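Instant coffee without the bitter taste, and other small tips for the mug and the spoon

I drink instant coffee since my student years, and I know that many people look down on it. But with little care it can be a good drink. These tips come from my own kitchen in Siltasden, and some of them from my neighbours, who correct me often.

Keep the powder dry

The biggest enemy of instant coffee is moisture. Never put a damp spoon in the jar. Even one drop makes a hard lump, and after some days in August the whole jar can become like a stone. I keep one small spoon only for the coffee, on a hook beside the cupboard. Close the lid right away, before you pour the water, not after, as the steam from the kettle goes also into the open jar.

If the powder is already hard, do not throw it out. Break off a piece with a fork and dissolve it in a little hot water. It is still fine for a cake or for iced coffee.

How much to take

For a mug of 300 ml I take one flat teaspoon. A heaped teaspoon can be nearly double, and then people say that the brand is bitter. To make it flat, pull the spoon gently against the inside of the jar's neck. Do this over the jar and the extra falls back where it belongs.

Carry the spoon level and bring it low over the mug before you turn it. When you turn it from high up, the fine powder flies on the table, and later somebody puts a sleeve in it. A mug with a light colour inside is a help, you see at once how strong the coffee becomes.
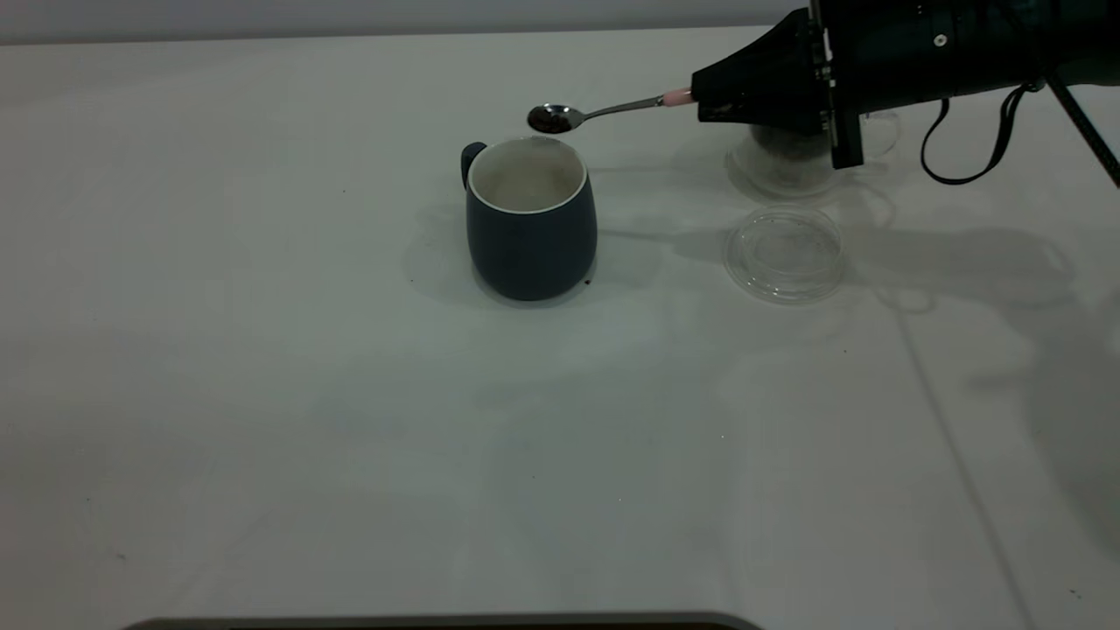 Dolores Iwasaki writes that I forgot the most important thing, the cold water. She puts one spoonful of cold water on the powder first and stirs it to a smooth paste, and only then comes the hot water. According to her the coffee is softer this way and no grains swim on the top. She also waits a bit after the kettle has boiled.

I tried her method for 17 mornings and I must say she is right about the grains. About the softer taste I am not so sure, maybe it comes more from the waiting. My husband noticed no difference at all, but he takes two sugars.

Crumbs and specks on a pale table

Dry coffee grains should be taken away dry. If you wipe them with a wet cloth, you get brown stripes, and on a light-coloured table these are ugly. Use a small brush or a piece of dry paper, and after that the damp cloth.

For old brown rings, make a paste from baking soda and a little water, leave it for 6 minutes and rub softly with a cloth. Please try it first in a corner, some surfaces lose their shine.

The brown colour inside the mug

The same paste is good for a mug with a pale inside. Do not use steel wool, it makes fine scratches and the coffee colour sits in them even faster. For the place where the handle meets the body, an old toothbrush is the best tool I know.

A spoon that has become dull can lie in warm water with a splash of vinegar for 13 minutes. Rinse it well and dry it before it goes back on the hook.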